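Minutes of the Online Politics Discussion Group, Saturday meeting, November 1, 2025

I took the notes this time, so any mistakes are mine and the bad spelling of Gunico in the first draft was mine too (thanks to everyone who wrote in about it!). We started a bit late as the heating took a while to come on. Eleven of us were there, with 3 apologies sent in beforehand.

Last meeting's minutes
Agreed, with one change. I had put that we "supported" the Cumier town council's new rules on social media accounts. We didn't, we only agreed to read them. Corrected.

The council's rules on replying to residents
This took up most of the first hour and I'll try to be fair to both sides. The rules say councillors can't block anyone from an official account without writing down why. Half the room thought that was plain common sense, and the other half (me included, I'll admit it) worried that councillors would simply stop posting. One member had gone through the consultation on the council site and found 107 responses, nearly all of them from people who had been blocked themselves, which does tilt things rather! We agreed to write to the council and ask for two changes: a time limit on blocks, and a proper way to appeal. I'm to do the first draft and send it round.

Election adverts on Fiadzo
We had a long and quite lively chat about this one. Fiadzo has a public page listing political adverts for our area, and it had 755 entries when we looked at it during the meeting. The trouble is that you can't sort them by who paid. Someone suggested we each take a chunk and make our own list, someone else groaned, and in the end we settled on looking only at the adverts that mention the bypass. I still think the whole lot should be searchable and I said so more than once. A note asking for this will go to Fiadzo, copied to our MP's office.

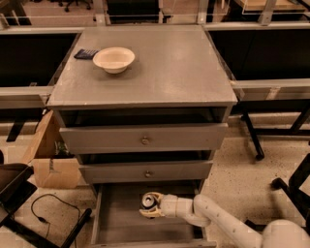
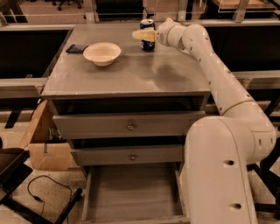
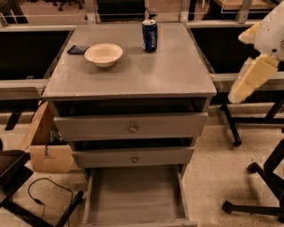

Grey cabinet and white bowl, all three views.

Gunico and the shared login
The Gunico residents' page is being run by several people on one login, so there's no telling who has written what. Last month's post about the by-election read like a party leaflet, and two of us had complained. The reply we got was polite but didn't answer the question. We'll ask again, and this time ask whether posts could be initialled. I don't see why that should be hard.

Visit to Sutska
The Sutska group have invited us over to hear how they set up their public question evenings, which are streamed and take questions from people at home. Lots of interest in this, and I'm very keen! A weekday evening in December suits most people. Lifts can be shared from the usual car park, so please let me know if you have a spare seat.

Any other business
A request for shorter agendas, which got a cheer. Also a reminder not to forward the group's emails to the Gunico page, please, even the funny ones.

Next meeting in December, same room, and I'll send the date once the Sutska visit is fixed.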